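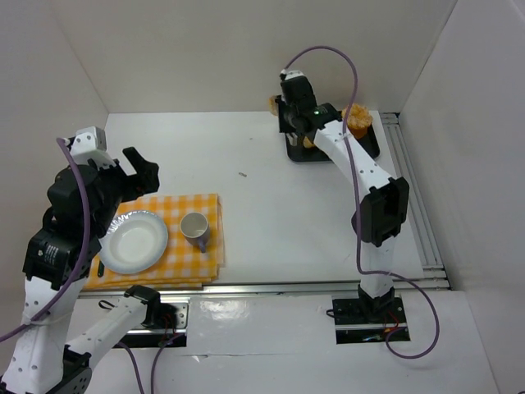
Moltside Enclosed Worktop

A white rectangular worktop with plain walls on the back, left and right. It is intended for table-setting, cloth-folding and other small handling tasks where a clear background is needed. The pale surfaces keep crockery and patterned textiles easy to pick out, as with the checkered cloth, plate and mug set out at the near left corner.

Surface and walls
The top is supplied in white only. Wall panels come in off-white or pale grey and can be mixed on one unit. Panels meet at plain corner seams and are fixed from outside.

Load
Evenly spread: up to 400 N. Single point: 200 N. Do not stand on the worktop or lean on the wall panels.

Cleaning
Wipe with a damp cloth and mild detergent. Avoid scouring pads – they dull the finish. Tea and coffee marks should be removed the same day.

Supply
Made to order by Zeninbridge. Flat-packed, with fixings and a hex key. Spare panels are sold singly; quote the unit number from the underside label.

Order code: Moltside 4000
Minimum order: one unit
Trade enquiries: Eduardo Sampaio, Zeninbridge sales desk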